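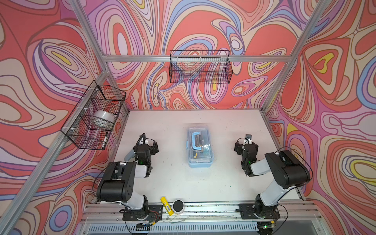

Stop buying grippers off the spec sheet. Please.

We had the Monent and the Debnath on the bench at Kencombe for 15 days in December, and on paper the Debnath wins everything. Costs £444 against £399, closes harder, nicer manual. Fine. Then you ask it to pick up a glue stick.

Seventeen tries each, same arm, same contoller. The Monent just got on with it. The Debnath kept squeezing the thing out sideways like a wet bar of soap — more force, less grip. Nothing on the sheet warns you.

My view, and Bendley can write in and moan: force figures are sold to people who never lift anything awkward. Test with the junk in your own drawer. Lids, tape, handles that flop about. And borrow before you buy, if they'll let you. Most wont.

20 February 2021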